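Been thinking all week about having people to stay, the old-fashioned kind where somebody sleeps in your spare room and you find their toast crumbs on the counter in the morning. I have a lot of feelings about it, so put the kettle on, this will be a long one.

I grew up in a house where there was always a cousin on the chesterfield. Always! My mother never once asked how long anyone was planning to be with us. She asked what they ate for breakfast and whether they minded the radio, and that was the whole interview.

When I moved out to Enimholm I knew two people, and one of them was my landlord. It's more than 200 kilometres from my mum's place, a fair bit of it gravel, and for the first winter I had no visitors at all. I had a spare room full of boxes and told myself it was storage.

Then in August my aunt phoned from the Pendier bus, already on it, to ask if there was a bed. There was a bed in the sense that there was a mattress standing up against a wall. I had until suppertime.

I think a lot of us put off having guests until the place is "ready". I priced it out once, with new flooring and a proper bed frame and blinds that go all the way down, and it came to $3000. I've never spent it. My aunt slept in there for nine nights with a sheet pinned over the window and said she hadn't slept so well in years.

(She may have been being kind. She is kind. But she also snored, and you can't fake that for nine nights.)

What I did buy was a second-hand bedside lamp, and I'd tell anyone to begin there. A person in a strange house wants to be able to turn off the light without getting out from under the covers and walking back across a dark room with their arms out in front of them.

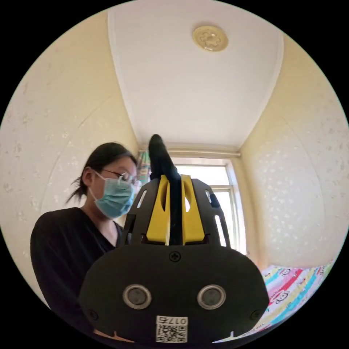
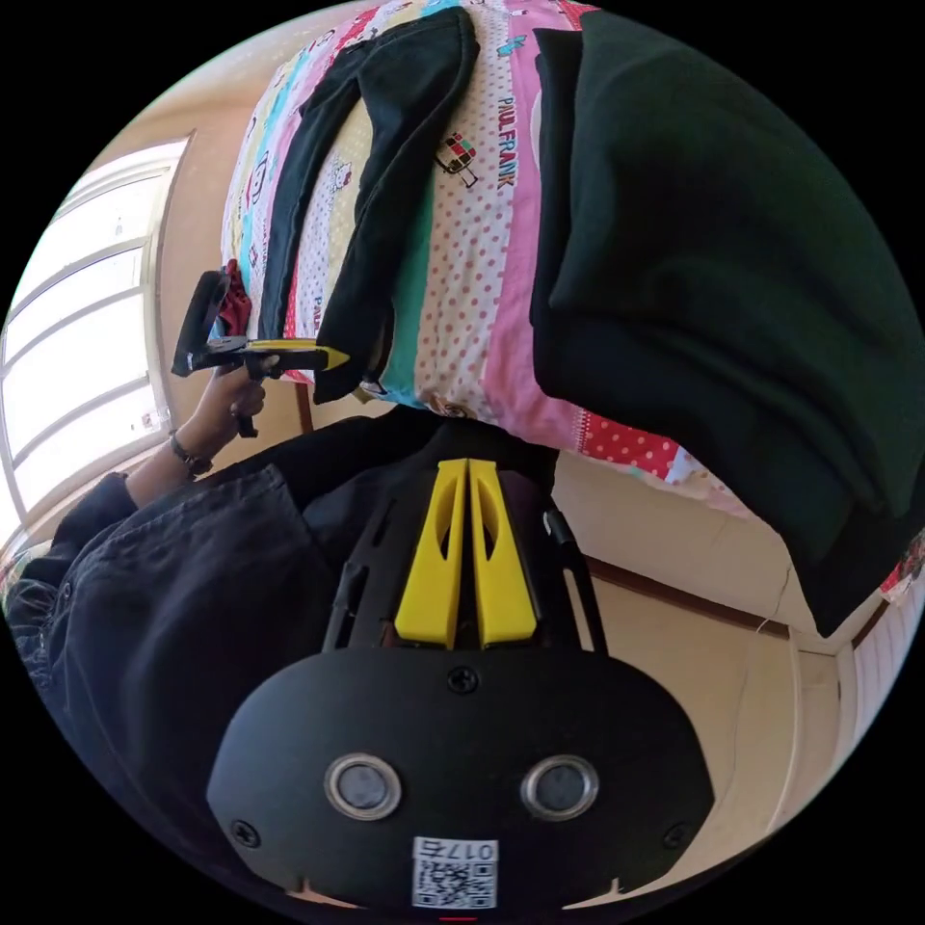
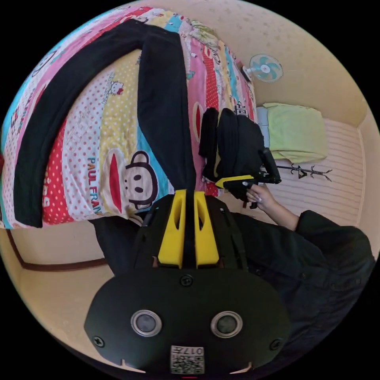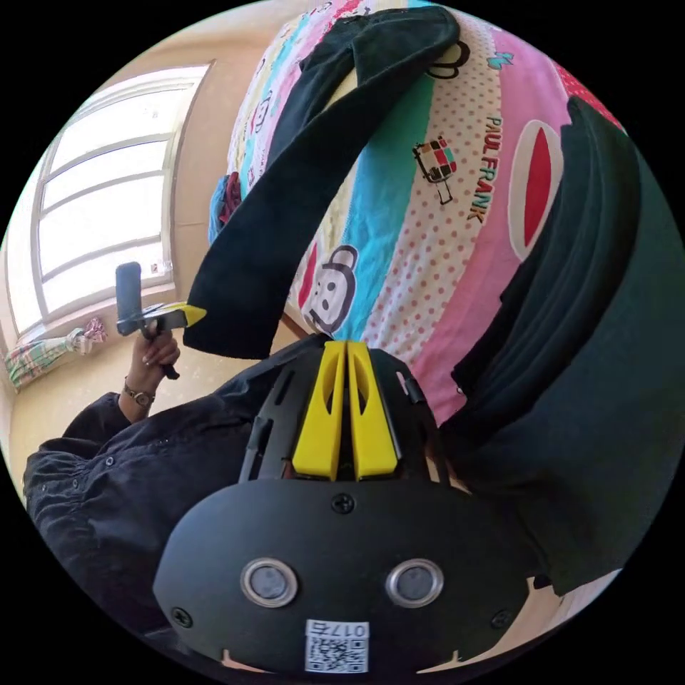
Halima Oyelaran

Next thing is a hook on the back of the door. I stayed with friends on Eze Street last spring, lovely people, gorgeous house, and for three days I carried my wet towel around like a baby. One hook! Two if you've got a couple coming.

Water by the bed, in a glass with something on top of it if you have a cat. I have a cat.

Blankets: put out more than you think, folded at the foot, and let people sort themselves out. My dad sleeps under a single sheet in February with the window cracked open. My sister wears socks in a heat wave. You won't guess right, so please don't stand in the doorway guessing out loud while they're trying to get into their pyjamas.

Tell them about the house, too. Mine has a tap that needs a good shove to the left, a third stair that groans, and a furnace that comes on at four in the morning sounding like somebody dropping a canoe. I forgot to mention the furnace to my aunt. She was very brave about it, she came out in the hall holding a hairbrush.

I write the wifi password on a card now, along with the house number, 116, for anyone ordering a cab, and what time I'm usually up. The last one matters more than I expected. So many people have told me they lay awake at seven wondering if it was all right to go down and make coffee. It is all right! Go down! The mugs are over the sink.

Somebody asked me last time about food, and I'm afraid I'm from a family that overdoes it. I've calmed down a little. Soup the first night, whatever time they get in, with bread they can tear at while they tell you about the drive. After that I ask them to cook once if they're staying longer than a weekend. People like it, especially around day three when they've run out of ways to say thank you and would much sooner chop an onion.

And leave them alone for a bit! I used to plan every hour, down to the walk along the Cuden and the bakery and the lookout and the other bakery. My friend finally shut the bedroom door one Saturday afternoon and read a whole novel, and when she came out she was the most cheerful I'd seen her all visit. Now I say, "I'll be in the garden, come find me or don't."

Being the guest is its own skill and I'm still working on it. Bring something small, strip the bed or ask whether to, say when you're leaving and then leave then. My mother's one complaint about all those years of cousins was the goodbyes in the hallway with coats on, which could run past an hour. I'm the worst for this. I've had my boots on and off again twice in one evening.

Oh, and a guest book, if you're sentimental. I found a plain notebook at the church sale with a stamped number on the cover, 1709, no idea what it was for. My aunt signed first. She wrote down the bus times home, a recipe for the split peas and a rather pointed note about the furnace.

The boxes are still in there, by the way, pushed down to the far end behind a curtain. My dad's coming for his birthday and I've warned him.

Tell me what you keep in your spare room for people, or what somebody once left out for you that you still remember. I'm making up the bed tonight and I'm very open to suggestions, particularly about pillows, where I seem to have only the flat kind and the enormous kind.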